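# Waiting at the Bus Station: How Hendale Families Kept a Vigil Going

**Second-year project, Community Journalism**
**Written by Sohail Swati, with interviews shared with Ostap Levchenko**

When I first told my mother I wanted to do my project on the Hendale vigil, she put the kettle on and said I had better be polite to everybody, which I hope I have been. The vigil began in August, outside the old bus station, when the parents of four missing young people decided to sit together every Sunday with photographs on their laps. All four had left town in the same spring, and all four, the families believe, were drawn away by people offering farm work over the hill in Pravow and then kept from ringing home. The police are still looking into it, and I have been careful in this report to say "believe" where the families believe something and "know" only where there is paperwork I have read for myself.

My question at the start was a fairly simple one. I wanted to find out how a small protest keeps itself going once the newspapers have stopped coming. I didn't think I could find out what had happened to the missing four, and my tutor was (quite rightly) firm that I shouldn't try.

## How I went about it

I went to the vigil on 16 Sundays and talked at length to anyone who was happy to talk. Ostap was doing his own project on how the local paper reports on missing people, so we agreed to share our interviews where the person said yes to both of us. Between us we had 34 conversations, the shortest being a few words shouted over a passing coach and the longest going on for almost 90 minutes in a kitchen in Jeltton, with a very good plum cake.

I wrote my notes by hand and typed them up the same evening. I had planned to record everything, but after the first two visits I could see that people stiffened when the phone came out, and so I put it away unless somebody told me they would like to be recorded. Looking back, this cost me some good quotations. I think it also got me some of the better conversations, so I'm not sorry.

The families asked me to leave out their surnames, and I have done so throughout. The missing young people aren't named at all.

## What the Sundays were like

They start at 2, in theory. In practice one of the fathers is there well before that, setting out folding chairs along the wall where there is a bit of shelter, and people drift along after lunch. There isn't any chanting. A mother I will call Mrs R. told me that they tried it in the early weeks and felt silly, and that sitting quietly suited them better.

"People know how to walk past shouting," she said. "They slow down for chairs."

She is a retired dinner lady and knows half the town by their school nicknames, and a great many of the people who stopped were grown-up children she had once served custard to. I found this rather moving, and it made me change my mind about something. I had gone in expecting that the vigil would depend on posters and online posts, and I had even drawn up a table for counting them, which I never used. Nearly everyone who came and sat down had been asked in person by somebody they already knew.
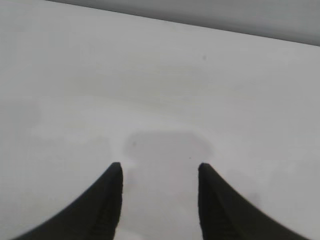 The other thing I had wrong was the matter of who came back. I had supposed that relatives would come every week and everyone else would come once, out of kindness. In fact two of the families had long spells away, one through illness and one, as the younger sister put it to me, "through not being able to look at the wall any more". During those weeks the chairs were kept warm by neighbours, by a driver from the Pravow route on his break, and by a woman from Jeltton whose own brother had been missing for a year in the nineties and came home. She hardly spoke about it. She brought a flask and sat at the end.

## Disagreements

It would be unfair to make it all sound gentle. There was a real quarrel in the autumn over whether to move the vigil to the steps of the council offices, where councillors would have to walk by. The two fathers I spoke to were strongly for it. Mrs R. was against it, on the grounds that if any of the four came home it would be by bus, and somebody ought to be there. I heard this argument from several people in several versions, and I must admit I couldn't listen to hers without wanting to agree.

They settled it by staying at the bus station and sending a letter to the council, which was answered, eventually, with an invitation to a meeting. I asked to sit in and was refused. The families told me afterwards that they had been promised a named officer to ring, in place of the general number, and that she had so far rung back when she said she would.

There was also some bad feeling about the press. A reporter had used a family photograph without asking, and Ostap's project goes into this much more fully than mine. From my side I'd only say that it explained a certain coolness towards me in the first month, and that it lifted once I had turned up in the rain a few times.

## Reading I found useful

I leaned on Rao's course reader on quiet protest, mainly the chapter about places of waiting, which made me pay more attention to the bus station itself. Before reading it I had treated the place as background. I did find the reader less helpful on money and transport, and these came up in nearly every chat I had. The fare from Jeltton is a serious matter if you're paying it every week, and one of the aunts was walking part of the way.

## What I would do differently

I'd start with the drivers. They see everybody, and I only thought to ask them towards the end. I would also have liked to speak to somebody in Pravow, where there are bound to be people who see the whole business differently, but the two farms I wrote to didn't reply and I ran out of term.

I should also have asked the younger brothers and sisters more. I held back because I was worried about upsetting them, and then at my last visit a boy of about fifteen asked me, quite crossly, why I had talked to everyone but him. We had a chat by the timetable board with his aunt's permission, and he told me that what he minded most was people lowering their voices when he came in.

## Thanks

My thanks to the families, who let me sit with them and fed me far too well, to Ostap for his company on the cold days and for checking my dates, and to my mum, who came along herself in the end and has now been given a chair. The vigil is still going on, and anybody is welcome to join it.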